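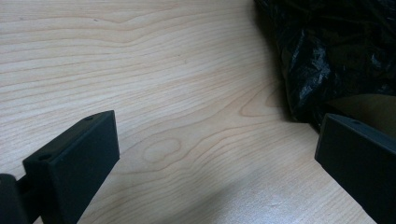 The grain of the light wooden table in the meeting room.

New bags for the small baskets

Since July we have new garbage bags in the Dristside building, and I would like to write some words about them, because several people have asked me at the coffee machine. The old bags from Girard were thin and they tore at the bottom when somebody threw away a yogurt cup with a spoon in it. The new ones come from Tisteck. They are black, they are larger, and one carton holds 500 pieces, so we will not need to order again for a long time.

The larger size is good for the kitchen but it needs a little patience with the small baskets. Stijn Van Loon and I have tried different ways, and this one we like the best.

Put the basket on a table, not on the floor. It is much kinder to your back. Open the bag fully before you start and shake it one time, so that air comes inside. Lower it into the basket and push the bottom down with your hand until it touches. Then fold the top over the rim, the whole way round. If there is too much bag left, make a loose knot on one side, under the rim. Please do not cut the bag with scissors.

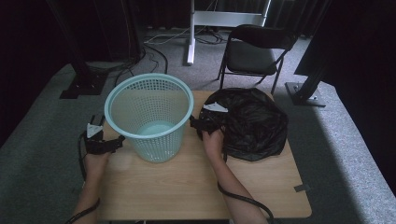
Mint-green mesh basket and a black bag, side by side on the table.

With the mesh baskets there is one more thing to know. The walls are full of small holes, so anything wet will come through if the bag is not there. Last winter we had tea on the carpet for this reason, and the stain near the window took me 90 minutes to clean. Please never use a mesh basket without a bag, also not for one afternoon.

Tea bags and fruit go in the kitchen bin with the lid. Paper goes in the Bonow box in the corridor, as before. If a basket is full and it is not yet Sunday, you may change the bag yourself. The carton stands on the lower shelf in the cleaning closet, behind the mop bucket. Take 2 bags if you are going upstairs anyway, and leave the second one folded in the bottom of the basket, under the one in use. The next person will be happy to find it there.

Questions about the bags can go to Stijn or to me.

Annick Penner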